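4 Setting up the table and backcloth

Section 4 covers the table, the backcloth and the placing of the bottle and the cup. Read it through before unpacking the Clusier bottle from its sleeve. Lighting is dealt with in section 5, and cleaning between sessions in section 7.

The instructions assume the standard Olmont table with a white matt top. Other tables may be used if the top is flat, pale and free of pattern. Glossy tops are not suitable, as they throw a bright line across the foot of the bottle.

4.1 Items needed

Olmont table, white matt top
Backcloth, plain, pale grey-white
Horizontal support for the backcloth
Bottle, cream or off-white, without its cap
Cup, pink, tapered, without a handle
Soft lint-free cloth
Spirit level

The cap of the bottle is stored separately in the Amini tray and is not used in this section. Keep the tray closed. Caps have a habit of being put back on by whoever finds them, and the rim of the neck marks easily if the thread is started crooked.

4.2 Preparing the table

1. Place the table on a level floor. Adjust the feet until the spirit level reads true in both directions.

2. Lock the feet. On tables supplied before April the locking collar turns anticlockwise.

3. Wipe the top with the lint-free cloth, working from the back edge to the front. Use the cloth dry for dust. For marks, dampen it slightly with clean water.

4. Leave the top to dry before putting anything on it.

CAUTION: Do not use scouring pads or solvent cleaners. A polished patch on a matt top cannot be put right and the top will have to be replaced.

Note: Small dark specks are acceptable on a used table as long as they are well clear of the foot of the bottle and the foot of the cup. Specks that do not wipe off should be left alone. Do not pick at them with a blade.

4.3 Hanging the backcloth

1. Set the support at the back of the table, parallel to the back edge.

2. Drape the cloth over the support from the rear, so that the top edge is carried by the support along its whole length. A slight curve in the top edge is normal.

3. Let the cloth fall until the lower edge meets the back of the table. The join between cloth and table should read as one straight line.

4. Check the width. The cloth must span the full working area with no wall showing to either side at the height of the bottle. Wall visible above the support is of no consequence.

5. Smooth the cloth downwards with the flat of the hand. Begin in the middle and work outwards.

Storage folds will remain as vertical lines and may be ignored. Light wrinkling may also be ignored. A diagonal crease usually shows that the cloth is caught on the support at one end - lift that end, let the cloth settle and lower it again. If the crease stays after a second attempt, carry on. Ironing in place is not permitted.

Note: Fabric items such as bag straps or coats should not be hung on or behind the support. They drag the cloth out of line over the course of a session.

4.4 Placing the bottle and the cup

The bottle is always placed first. It is the taller item and the heavier one, and moving it after the cup is down risks a knock.

1. Hold the bottle by the body and not by the neck.

2. Stand it upright to the right of centre and towards the back of the table. Lower it straight down. Do not slide it.

3. Confirm that the cap is off and the opening is clear.

4. Stand the cup upright slightly left of centre, nearer the front than the bottle, with its mouth upwards.

5. Stand at the front edge and check that the two do not overlap. If they do, move the cup and leave the bottle where it is.
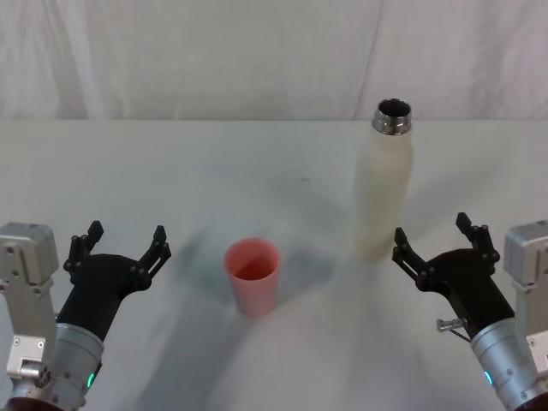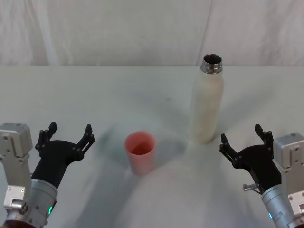
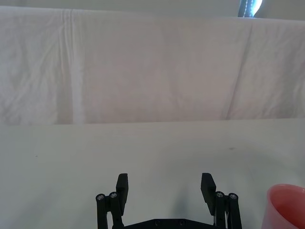
The clear distance between the foot of the bottle and the foot of the cup is 16 cm. Measure it once at the start of the session with the steel rule and record it on the sheet. Later checks can be made by eye, but any change of cup or bottle calls for a fresh measurement.

CAUTION: Keep both items at least 6 cm from any edge of the table. The bottle is tall for its foot and will go over if the table is bumped while it stands near an edge.

4.5 Working with other sizes

The positions in 4.4 apply to a bottle of 1,000 ml or less. Larger bottles stand in the same place, but the cup should be brought forward until it is fully clear of the body of the bottle when seen from the front edge.

Cups with handles may be used. Turn the handle to the left. Cups with lettering should be avoided, or turned so that the lettering faces the backcloth.

Where an Imgate mat is laid on the table, the mat must be pale and matt and must reach the back edge. A mat that stops short leaves a second line below the join with the cloth, and this is the most common fault found at inspection.

4.6 Checks before use

Carry out the following checks in the order given. If one fails, go back to the paragraph shown in brackets.

Table level and feet locked (4.2)
Lower edge of cloth straight along the back of the table (4.3)
Bottle upright, cap off (4.4)
Cup upright, mouth upwards and empty (4.4)
Steel rule, wiping cloth and spirit level removed from the table top

Soft shadows on the table are to be expected with light from more than one side. A hard, sharply edged shadow points to a lamp that has been turned directly on to the top. See 5.2.

4.7 Packing away

1. Remove the cup, then the bottle.

2. Fit the cap by hand until it just seats. Do not force it.

3. Lift the cloth off the support and roll it. Folding is allowed if no tube is available, but fold along the existing lines.

4. Wipe the table top and cover it.

Allow around 59 minutes for a first set-up, including the levelling of the table. Later set-ups are much shorter if the feet are left locked.

Questions about this section, and requests for replacement cloths, go to Ignacio Barroso. Paragraphs 4.4 and 4.5 were last revised on 5th June and replace the loose sheet supplied with earlier tables.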